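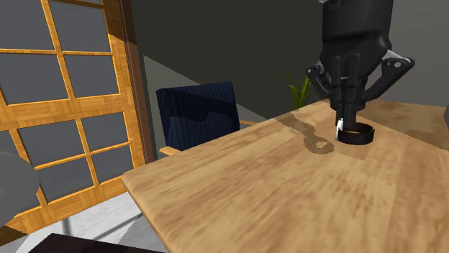 The furniture reuse store in Rormont will move to a larger building on Dilter Street in October, after a year in which it took in more than it could put on the floor. The store received 3,015 pieces in the past twelve months, up from 2,354 the year before. Tables make up the biggest share. A light wooden one with a rounded corner and streaky brown grain, like the one shown, usually sells within a week of being priced, while large dressers and wall units can sit for months.

The new site is the former Odis carpet warehouse, empty for the past three years. It has a loading door at street level, so heavy pieces will no longer have to go up the ramp that drivers have complained about at the current address. The city is leasing the building to the store for five years and has agreed to pay for new lighting and a repaired roof over the rear bay.

Prices will stay where they are. Most tables sell for under $60, chairs are priced singly, and households with a referral letter can still choose up to $500 worth of furniture a year at no charge.
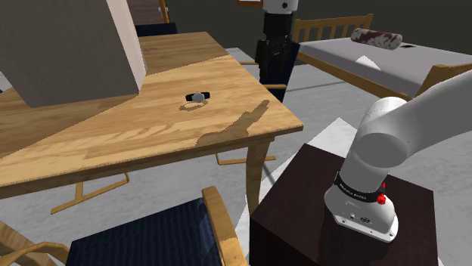
Etornam Osei said the move was overdue but that Dilter Street was a poor choice for people without cars, as the last bus leaves before the store closes at 6 p.m. A later bus, or an earlier opening time, would help more people than extra floor space, Osei said.

The city says it is talking to the bus operator about the evening schedule and expects an answer before the move. Delivery within Rormont will cost $15, the same as now, and can be booked at the counter or by phone.

The current store on Adjei Road will stop accepting donations two weeks before it closes. Mattresses, cribs and anything with a broken frame will not be taken at either address. Smaller items such as lamps and mirrors can be dropped off without an appointment once the new building is open.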